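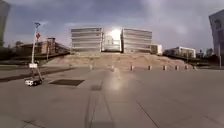 En Haneck siguen sin ver claro que haga falta resellar todas las juntas cada vez que aparece una despegada, y lo planteaban así en el mensaje anterior de la lista:

> En nuestra revisión de agosto salieron 272 metros de junta con pérdida de adherencia en un solo labio. El sellador es una silicona de bajo módulo y no presenta grietas internas. La propuesta de Nyitrai es retirar y reponer el total, más de 2000 metros. ¿Hay algún criterio para limitarlo a los tramos afectados? ¿Y se puede aprovechar el cordón de respaldo existente?

Respondo por partes.

Que falle un solo labio con el material íntegro apunta a la preparación de la superficie. Lo habitual es lechada del corte sin eliminar o imprimación aplicada sobre hormigón húmedo. Si el sellador hubiera agotado su capacidad de movimiento, esperaría roturas cohesivas en el centro del cordón, o despegue en los dos labios, sobre todo en las juntas con mayor apertura invernal.

Antes de decidir la extensión haría lo siguiente:

- Ensayo de tracción manual en tramos aparentemente sanos, sobre todo en los contiguos a los despegados.
- Medida de la anchura real de junta a primera hora y a media tarde, con la temperatura de la losa anotada - la del aire no sirve.
- Comprobación del factor de forma. Con silicona trabajamos con una profundidad igual a la mitad de la anchura. En Skiltstead encontramos cordones casi cuadrados y el despegue era generalizado.

Si los tramos sanos aguantan, la reparación parcial es defendible. El empalme entre silicona vieja y nueva se corta en bisel y se limpia con disolvente, siempre que ambas sean compatibles. Con poliuretano antiguo no lo haría.

El cordón de respaldo no se reaprovecha. Al retirar el sellador casi siempre queda dañado, y si es de célula cerrada y está perforado puede desprender gas y formar burbujas en el material nuevo.

Sobre el curado: la ficha que manejamos en Imura pide 7 días sin tráfico rodado para esa anchura. El aserrado de limpieza lo hacemos con disco doble, quitando lo mínimo por labio, y soplado con aire sin aceite justo antes de imprimar.

Me falta un dato para afinar más. ¿Las juntas despegadas son de contracción o de dilatación? Si están mezcladas, convendría separar los metros de cada tipo en la tabla - la que adjuntasteis solo distingue por sector y llega hasta el 30.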